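Can a machine fold the laundry yet? Asked at Plusero, got a long answer

Subira Swai has been folding shirts with robots since January. Well, trying to. She runs the cloth work at Plusero, and I got her for an hour between meetings, at 4 in the afternoon, with her phone going off the whole time. Notes below, typed up fast. Quotes are as she said them minus the ums.

First thing I asked was the obvious thing. Can it do my laundry.

"No," she said. "It can do a piece of your laundry. If you lay it out nice."
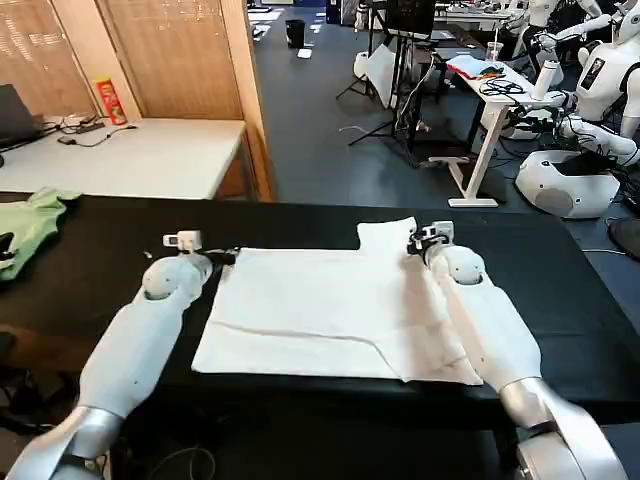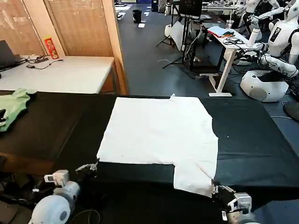
White cloth on a black table, for these two and the next. 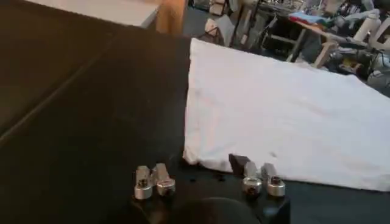
Jingyi Yao thinks "a piece of your laundry" is already too generous. A chore is the whole chore, Yao told me by phone later, and if a person has to stand there, flatten the shirt, start the thing up and then carry the pile away, you've saved that person nothing and you've bought them a second job. Yao ran the floor at a hotel laundry, Kesthorpe, and tried a folding machine there for 14 weeks. It folded fine. They sent it back anyway. Feeding it took one person full time, and the one person could fold.

I put that to Swai. She didn't argue much.

"Yeah. The feeding. Everybody forgets the feeding." Long pause, phone buzzing. "Folding is the part people ask to see. What I lose sleep on is the basket. You've got thirty things in there wadded together, some of them inside out, a sock up a sleeve. Find me one shirt. Find me the corner of the shirt. That's most of the work and your hands do it without telling you."

So why start with flat shirts on a table? Because it's the end of the job, she says, and you can work backward from an end. If the machine knows what a shirt looks like laid out, it has something to aim for when the shirt is a lump. Anotier went the other way, she says, started with the lump. She's not going to say who's right. "Ask me in a year."

On speed. A shirt takes her best setup 60 seconds on a good run, from laid out to folded. A person who does it for a living, Yao says, does it in 4. Swai laughed when I read her that number. Then wrote it down.

"I don't care that much about slow, at home," she said. "Your dishwasher is slow. You're asleep, who cares. On a shop floor slow kills you, they've got a cart coming every few minutes. So if you ask me house or shop, it depends what kind of bad you can live with. Houses can take slow. Houses can't take it getting stuck at 2 am with your blouse."

And does it get stuck? Yes. Her count from the last batch was 34 tries where somebody had to step in. She wouldn't say out of how many, I asked twice. Typical trouble: two layers picked up when you wanted one. One layer when you wanted two. Corner slips out during the lift and the whole thing goes sideways, and the machine carries on folding a shape that isnt there anymore.

That last one bugs her the most. "A kid would notice. A kid would go, oh, and start over. We want the starting over. I would take a system that's worse at folding and better at noticing."

Towels are easier, shirts are harder, and fitted sheets she won't discuss. Black shirts on a black table, also won't discuss. Anything stretchy depends on the day.

I asked about other chores because readers always ask me. Quick round:

Wiping a counter. Close, she says. Wiping around stuff on the counter, less close.

Loading a dishwasher. "Some dishes."

Stocking shelves. Boxes yes, if they're all the same box. Bags of chips no. Wanyama has been at the bag problem for a while and she hears decent things but hasn't seen it run.

Making a bed. Just a look.

Yao, for the record, is not against any of it. Would buy one tomorrow for towels alone if it could take them straight out of the dryer bin with no one standing there. Kesthorpe's trial machine needed every towel hung by two corners on a pair of clips, and the staff hated the clips. "They'd have forgiven it everything else," Yao said. The other complaint was that it stopped with no explaination, just a light, and whoever was nearest had to guess. Wants a machine that says what it's stuck on. Wants to be able to hand it the same towel again and have it try.

Which is pretty close to what Swai said about noticing, and I told her so. She asked for Yao's number. I've passed it on.

Last question, when do I get one. She gave me the look, the bed look.

"For the folding by itself, with you laying it out? Sooner than you think and you won't want it. For the basket..." Phone again. She had to take this one. I waited ten minutes, ate a granola bar, and she came back and had forgoten the question, so we talked about her dryer, which eats buttons.

Corrections to the usual address. Part two is warehouses, whenever I get the tapes typed.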